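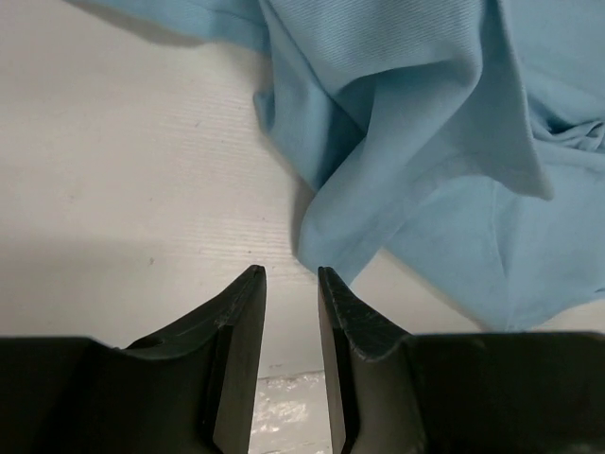
Why we went

Our uniform laundry in Gevley folds 800 pieces on a busy day, and trousers are the slowest of the lot. Kwadwo Fiadzo and I drove to the Skasia workshop in June to see a folding cell before we put anything in next year's budget. Adwoa Amissah met us at the door and had us in front of the machine by 10.

The garment on the table was a pair of light blue twill trousers, close to what our clinic customers send us.

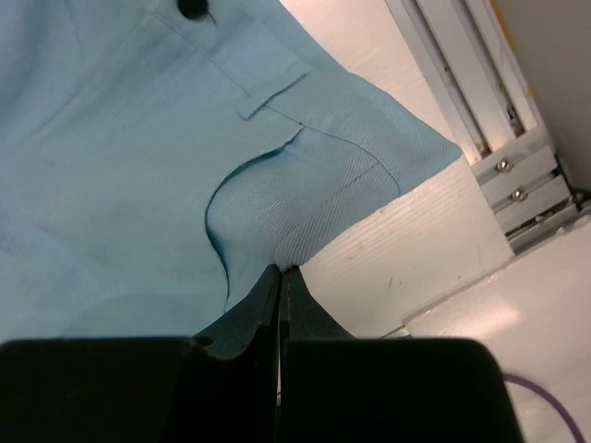
What it costs

Margareta Grecu went through the price sheet with us. The arm is a one-time purchase, but fingertips, cables and the service visit are billed every year. Delivery takes 6 months from the deposit. The cell needs 211 square feet with the fence, and our back room would have to lose two racks to fit it. Training for two people is included. A third costs extra – Kwadwo wrote that down twice.
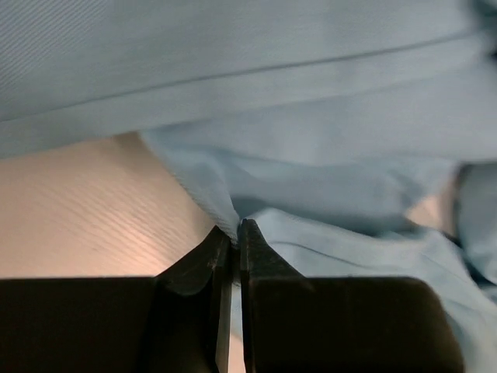
Spare parts are the line I would raise in our own budget. The quote from Skasia allows one set of fingers a year. The black fingers holding the hem of the blue cloth already have faint scratches on them, so I asked Margareta for the price of a second set. She will send it with the revised quote.

Still open: floor power, and whether Agbeko would lease us the same cell. Fuseini Dramani is calling them.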